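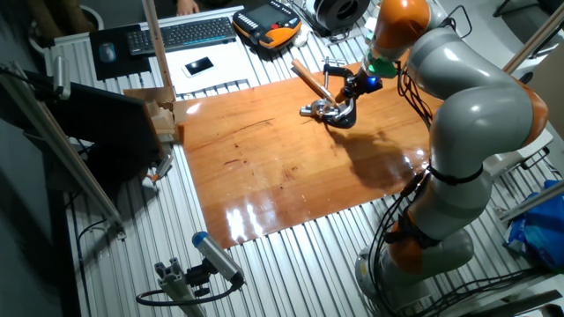
Bench notes, finish check on the long board from the Pleris order. The client wants the surface left as is wherever the varnish is sound, so today is survey only, no sanding. Knots and short cracks get logged and left alone. The scratches are the harder call: with the glare on the lower left of the board, shallow ones vanish, and the shadow across the middle hides others. Survey again under raking light before marking anything.

12 May 2025
Jade Bickerstaff

Grit plan if Candela agrees: 400 on the test patch, 300 mm in from the end, nothing coarser. Stay out of the knots. 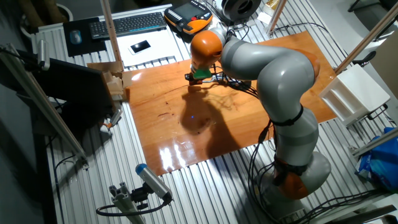
Board on the slotted table, blocks in the open carton at left.

Stiltham varnish data sheet is still missing from the binder. Candela Mateos has asked Tsoukalas for a copy. Until it arrives, no solvent on the face. Dry cloth only.
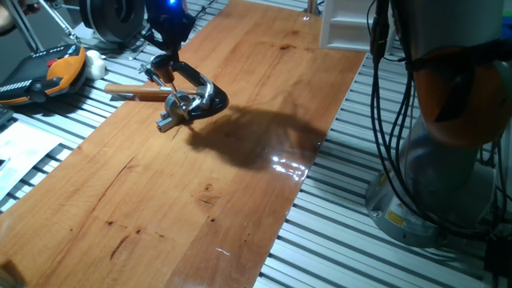 Grain and dark knots along the board. Small white smudge near the bottom edge.

Smudge to be entered as item 111 on the defect sheet, cause open. Try the dry cloth first, then recheck gloss at the same spot.

2 comments | 0 shares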